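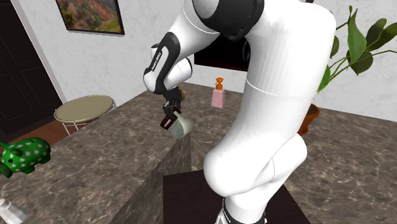
Drerent, 28. Dezember 2022

Protokoll der Besprechung zur Datensammlung, mitgeschrieben von mir, also bitte Nachsicht beim Stil! Wir waren zu viert, Brendan Ó Néill hat geleitet, und der Kaffee war leider schon vor Punkt 1 alle.

1. Stand der Simulation
Die Küchenszene läuft in Tidach jetzt stabil. Der Glasbehälter bleibt unser Sorgenkind -- durchsichtig, unten breiter als oben, und sobald er kippt, scheint die Arbeitsplatte durch. Ich finde ja, gerade deshalb brauchen wir mehr davon. Brendan sieht das auch so, will aber erst die Kontaktparameter am Finger prüfen lassen. Macht Moriarty (das Team, nicht der Bösewicht, die Frage kam wieder).

2. Vorführungen
Bisher haben wir 40 brauchbare Durchläufe mit dem Glas, 11 weitere sind strittig. Lange Diskussion, ob ein Durchlauf zählt, wenn beim Greifen nachgefasst wird. Ergebnis: Ja, er zählt, bekommt aber eine eigene Markierung. Ich war dagegen und wurde überstimmt, das möchte ich hier ruhig festhalten :-)

3. Ablenker
Der rosa Seifenspender mit der orangen Pumpe und das grüne Tier mit den weißen Punkten bleiben auf der Platte. Vorschlag von mir: Positionen bei jedem Start neu würfeln. Angenommen! Die Pflanze hinter dem Arm lassen wir, wo sie ist, sonst müssen wir alle Startposen noch mal auf Kollisionen durchrechnen, und darauf hatte so kurz vor Jahresende wirklich keiner Lust.

4. Beschriftung
Pernier liefert die Aufgabentexte bisher nur auf Englisch. Wir wollen pro Aufgabe neun Varianten, auch schlampig formulierte, so wie man eben redet. Ich schreibe die ersten und schicke sie herum.

5. Verschiedenes
Die Plattentextur hat vorne am Arm so lang gezogene Streifen. Ist notiert, hat aber keinen Vorrang. Der Abgleich mit echten Aufnahmen kommt frühestens im Mai dran.

Offen: Speicherplatz (Brendan fragt nach), Namensschema für die strittigen Durchläufe (ich).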